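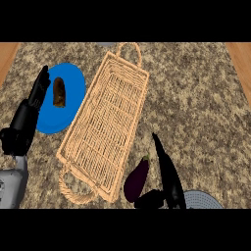 Teaching by doing: my term with a two-armed robot in simulation
Project report, Skitero module

When I picked this project I thought the robot would be the hard bit. It was me! I spent most of March in a headset at Plundbridge, steering two simulated arms over a kitchen counter and trying to put an aubergine in a wicker tray without making a fool of myself.

What I set out to do

My question was a plain one: does it matter how the person showing the task behaves? My supervisor, Viera Gajdoš, had a hunch that tidy, slow demonstrations teach better than quick, scruffy ones, and I wanted to test that with the same task, the same kitchen and the same learning code (the Sembiring trainer, left on its default settings apart from one I'll get to).

How I recorded

The headset tracks my wrists and a pair of gloves tracks my fingers, and the Hilard software turns all that into arm and hand movements. You see everything through the robot's own view, looking down at the worktop, and it takes a while to stop leaning forward to get a better look – the camera doesn't care how far you lean.

I recorded 720 demonstrations, half slow and half fast. The tray, the blue plate and the aubergine moved to new spots each time, so I couldn't just learn one path and repeat it. Each run had a limit of 90 seconds. If I dropped the thing I binned the run and started again, and in the first week I binned an awful lot.

The fingers were the worst of it. My thumb is apparently shorter than the software would like, so what felt like a firm pinch to me came out as a sort of polite wave next to the aubergine. Redoing the glove calibration every morning sorted most of that (I wish I'd started sooner).

Training

I trained 2 policies, one on each half of the data, for 4,000 steps each. The setting I changed was the length of the action chunks, which I shortened after the first policy kept closing its hand too early.

What happened

The slow policy was smoother on the reach and better at the grasp. The fast one got to the aubergine sooner but often nudged it away, and I recognised that nudge – it was mine. I do it when I'm rushing. Viera spotted it as well when we watched the replays together on Tuesday.

If I had another term I'd record a middling speed and get a second person in the gloves, as everything I've found so far could just be a quirk of my own hands. The recordings and my notes on calibration are in the shared project folder.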